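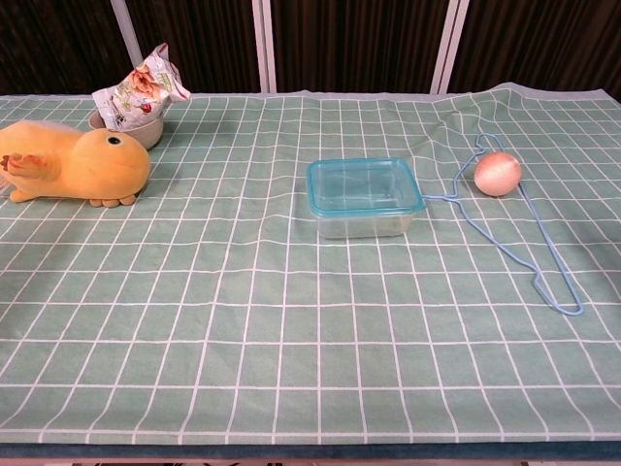 The Phone I Meant to Replace Last April

My phone is four years old, and in phone years that makes it eligible for a pension. It has a mid-range chip that was already mid-range when I bought it, a battery that sulks in cold weather and a scratch across the lower half of the glass that I've stopped noticing. Last April I decided enough was enough and went shopping. I came home with a new battery and a screwdriver.

The plan was to buy the new Jasurik, the one with the folding camera bump and the chip that everyone on my train seems to have an opinion on. I'd read all the launch coverage! I knew the benchmark scores! I even had a spreadsheet, and I'm a person who keeps recipes on the backs of envelopes. Then I stood in the shop in Studbridge with the thing in my hand, opened the same six apps I open every day, and tried very hard to feel the difference. Maps came up a bit quicker. The camera was lovely in the dark corner by the charging cables. My messages looked like my messages.

So I put it down and walked two streets over to see Euan Leckie, who has been fixing phones above the shoe shop for 15 years and has a way of looking at your handset that makes you want to apologize to it. He plugged mine in, tapped through a few menus and turned the screen round to show me a number: 61. That was my battery's health, as a percentage of what it held on day one.

"That's your slow phone," he said.

I'd always assumed a tired battery just meant less time between charges. But on my model, once the battery gets too weak to deliver a proper burst of power, the software throttles the processor to stop the whole thing from shutting down. My old chip had been jogging with a backpack on for who knows how long, and I'd been blaming the chip.

Euan had a Kasten replacement cell in a drawer and offered to swap it while I waited. I asked if I could do it myself (I'd had a strong coffee), and he sighed, cleared a corner of the bench and handed me the tools. It took me most of an hour. The back glass was the worst of it — you warm it, you work a thin pick along the seam, and you listen for a crack the whole way round. The battery is held down with pull tabs, one of which snapped immediately, and at that point Euan took over for a bit without saying anything.

The difference afterward was silly. The keyboard stopped lagging behind my thumbs. The camera opened when I asked it to, in time to catch the dog. I got to bedtime with charge left, which hadn't happened since I lived in my last apartment.

I'm not going to pretend an old phone is a new one. Mine has 8 hours of real use in it on a good day, and a friend's Jasurik goes well past that. Big games make it warm enough to heat a sandwich. And it only has a year of security updates left, and when those stop I'll be back in that shop whether I like it or not. I do my banking on it, so I'm not going to be stubborn about that part.

Then there's the money. The Jasurik would have cost me more than 200 dollars even after the trade-in, and the trade-in offer for my phone was insulting. I spent part of what I'd saved on a pair of Oreck earbuds, and I have to say they've changed my day more than any processor could have. I listen to whole albums on the train now, start to finish, like a teenager.

What bugs me is how hard it was to find that battery number. On my phone it's buried four menus deep, under a heading that sounds like it's about charging cables, and some makers don't show it to you at all. If a car hid its fuel gauge under the spare tire we'd have words. I'd love to see it right there on the settings page, next to the storage bar that nags me every Monday about my photos.

If you're thinking about upgrading this year, go and dig that number out first, or get someone like Euan to read it for you. He charges nothing for a look. He does want me to mention that he won't be lending out his tools again.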